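Despina Bogdan
8 November 2022

1/ Thread on handling rules for hand-held gripper demonstrations. We rewrote ours in May, and three people have asked for the reasoning. 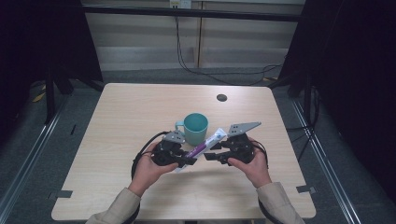

2/ Scope first. The rules cover two-handed tabletop recordings with a person holding both grippers. Fixed arms come under the machine safety sheet, a separate document with a separate owner.

3/ Rule 1: one task, one written start state. Object, pose, which side each hand begins on. If the start state takes more than two sentences, split the task.

4/ Rule 2: fingers stay behind the jaws during a recording. An operator who touches the object by hand ends the take. Mark it void and reset. Do not trim the touch out afterward.

5/ Rule 3: cables get slack before the first take. Move both grippers through the full reach of the task and watch for pull at the connector. Callum Goodall at Perkdale wanted a fixed length here. We left it as a reach check, as table sizes differ between sites.

6/ Rule 4: soft packaging is its own object class. Tubes, pouches and film wrap deform under the jaws, and the shape left by one take is the start state of the next. Log it or swap the item.

7/ Rule 5: failed grasps are kept and labeled. Of 451 takes in our first audit, 84 had a failed grasp with no label. That is a labeling problem and was fixed with a required field.

8/ Rule 6: a break every 11 takes. Grip fatigue shows up as slower closing before the operator reports it.

9/ Question from Endale: does a regrasp count as a failure? No. A drop counts. A regrasp with the object still held by the other jaw is part of the task.

10/ Still open: how often to inspect jaw pads. The draft says every 1,000 closures. Jabłońska prefers a visual check per shift. I would accept either if it is written down and signed.

11/ Comments on rule 4 are the most useful to me right now. Replies are open.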